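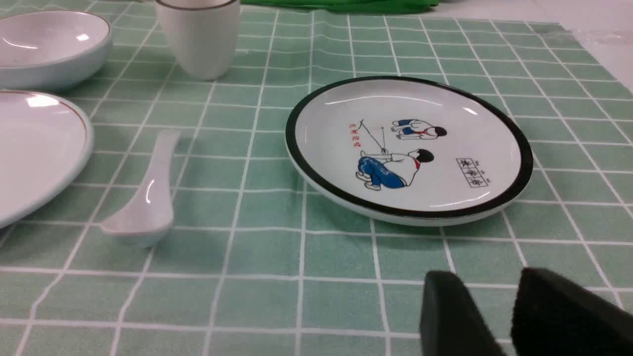
Wayne MacLeod wrote in to say that no arm under 2,000 dollars can be trusted with a dinner plate, and that I should save my money and buy a dishwasher. Well, Wayne, I have a dishwasher. What I wanted was something that clears the table, and the Fultach kit is 600 dollars, so I figured I'd find out for myself.

So this is my long-promised post on the Fultach tabletop arm, which I've had since early July. You get the arm, a two-finger gripper, a little wrist camera, a clamp, a power brick and a booklet I've already lost. Putting it together took me most of a Saturday, mainly because I put the elbow on backwards (the arrows are printed in gray on black, come on, Fultach!). Once it was built, the setup app found it right away and I was poking at tea things by dinner.

The way you teach it is pretty fun. You steer the arm through a job by hand, it saves the run, and after enough runs it has a go on its own. The booklet asked for 40 runs per job. I got bored and stopped early on the first one, and it showed. The arm would head for a bowl like it meant business and then close its fingers on nothing, a good inch to the side.

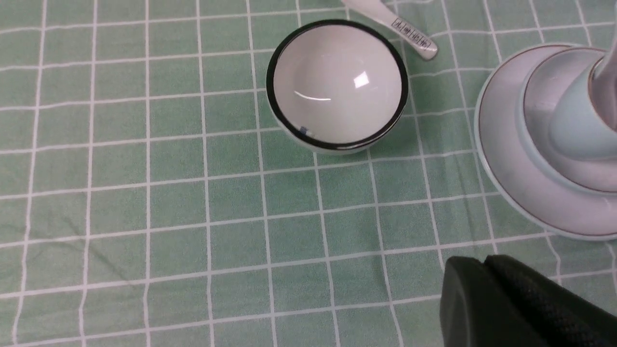 I went back and did the full set, and that fixed most of it. Bowls are its best thing by far, with one finger inside the rim and one outside. Cups are fine as long as you come down slowly. Spoons are where I started talking to the arm in a voice I usually save for the printer. A spoon lying flat gives the fingers so little to grab, and the shiny glaze seems to throw the camera off when my overhead light is on. Danica Janevski left a tip on my last post about turning the lamp toward the wall, and it did help, so thank you Danica!

Plates, then. The gripper will take one by the rim, but a wide plate wants to tip, and I keep a hand under it every time. If you use your good china for this you're braver than me. Fultach sells wider finger pads separately for plates and I think they should just be in the box.

A few people asked how it stacks up against the Rullico. I only had a loan of that one for two evenings, so take this lightly: the Rullico is quieter and its app is nicer, but you can't swap the fingers, and for dishes I want to swap the fingers.

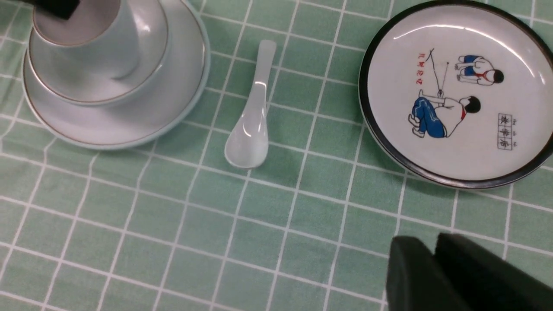

Fultach arm, standard fingers, spoon and plate practice.

Would I buy it again? Yep, for the teaching part alone. I'm ordering the wide pads this week and I'll post the plate results when I have some. If anybody has gotten the Shehu pads to fit this gripper, please tell me in the comments, the screw holes look close.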